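Landscape Photography, Part One
Handout for week 4: Exposure when the sky is bright
Norau Evening School

Please read this handout before we go to the lake at Lametura on Sunday. Last week we spoke about the horizon line. Now we come to the problem which makes most beginners unhappy: the land is good but the sky is white, or the sky is good and the land is almost black.

4.1 What the meter does
The light meter does not know that you look at a hill. It measures the brightness and wants to bring everything to a middle gray. Snow becomes gray, and a dark forest also becomes gray. You must correct it with exposure compensation. For snow I start with plus one and a half stops. For dark forest, minus one.

4.2 The histogram
The screen on the back of the camera is not a good judge, especially in sun. Look at the histogram. If the graph is pressed against the right side, the bright parts have no detail left, and no software can bring it back. Dark parts can be made brighter later, but they will show noise.

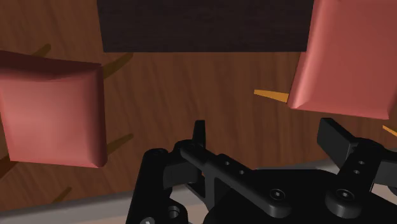 Selvaraj Haque asked last week whether it is not simpler to take several exposures every time and choose at home. He wrote to me again after the class: "I took 1,456 pictures in Bakance in August, and I still have not opened half of the folders."

My answer is that bracketing is useful when the light changes fast, for example at sunrise. Three frames, 2 stops apart, are enough for most skies. Put the camera on the tripod and do not change the aperture between the frames, only the shutter speed.

4.3 Graduated filters
A graduated filter is dark in the upper half and clear in the lower half. It works well over the sea. In a valley it will also darken the mountain tops, so be careful there. We will compare soft and hard filters at the lake.

Homework
Photograph one place at two different hours of the same day. Write down aperture, shutter speed and ISO for each. Reading: Kandasamy, chapter 3, without the part about film.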